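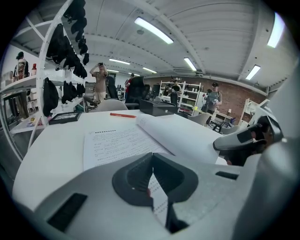 Fig. 1. Printed sheet in Chinese: short lines, with a bold heading line near the top.

Reading and Page Layout
Handout for lecture 3: The length of the line
Last changed: Jan 24, 2026

1. What was said last time

In lecture two we looked at the size of the letters and the space between them. We agreed that a reader does not move the eyes smoothly. The eyes jump, stop for a short moment, and jump again. Please keep this in mind, as the whole of this lecture depends on it.

2. Measure

The length of a line of text is called the measure. Printers gave it in their own units, and you will still meet these in older books. In our course we use millimetres for the width of the column and the number of characters for the line itself, spaces included.

The same column can hold a long line or a short line, depending on the type. A column which is comfortable with large letters can become tiring when the letters are made smaller, although its width on the paper has stayed the same. For this reason it is of little use to say "this column is too wide" without saying what type is set in it.

3. The return sweep

At the end of a line the eyes have to travel back to the left and find the beginning of the next one. This movement is called the return sweep. If the line is very long, the way back is long too, and it is easy to arrive one line too high or too low. Most of you know this feeling from contracts and from the papers that come folded inside a medicine box.

If the line is very short, the sweep is easy but it must be made very often. The groups of words which belong together are also cut apart. In English a very short line gives a further difficulty: long words do not fit, and one must either divide them or leave large holes.

The space between the lines helps the return sweep. A longer line asks for more of it. Beginners often do the opposite and press the lines together when they see that the text is running to another page.

4. Justified and ragged setting

In justified setting both edges of the column are straight. The spaces between the words are stretched or reduced to make this possible. In ragged setting the spaces are all equal and the right edge is uneven.

With a narrow column, choose ragged setting. The white gaps in narrow justified text can join from line to line and form what printers call a river. Turn the page upside down and you will find the rivers at once.

5. Scripts without spaces between words

Chinese is normally printed without spaces between the words, and each character takes a square of the same size. A line can therefore end after almost any character. Word division with a hyphen, as we know it from English, is not needed.

There are still rules for the line end. A full stop or a comma should not stand at the beginning of a line, and an opening bracket should not stand at the end of one. The setter moves a character down, or takes a little space from the punctuation marks.

Where the lines are kept short on purpose, as in verse, the break carries meaning and must be left where the author put it. The same is true for English verse. When a poem is set in a column that is too narrow, turn the rest of the line under and indent it, so that the reader sees it is a continuation.

6. Headings

A heading should stand nearer to the text that follows it than to the text before it. This is the most common fault in the homework, more common than a wrong typeface. Bold is normally enough to mark a heading. Bold together with capitals, a line under it and a larger size is too much for one heading.

7. Practical work

You will receive two texts. Text A is the Toser leaflet, 786 words of running prose. Text B is the Brasta guide, 2,030 words, with headings and one table.

Set Text A in one column, first justified and then ragged. Keep the same type and the same size. Read both versions aloud to a partner, and let the partner mark each place where you stop or go back.

Set Text B in one column and then in two. Use Lobo for the text and Vemus for the headings. The table may cross both columns if you find it necessary. Write the measure in characters at the foot of every page.

Hand in the marked pages together with half a page of your own remarks. It should be visible from your remarks which version you would print, and what you would still change in it. Work is collected at the start of lecture four.

8. Words for the glossary

Measure, return sweep, justified, ragged, river, leading, indent, turned line. Leading (say it like the metal, "ledding") is the space from one line to the next, measured from baseline to baseline.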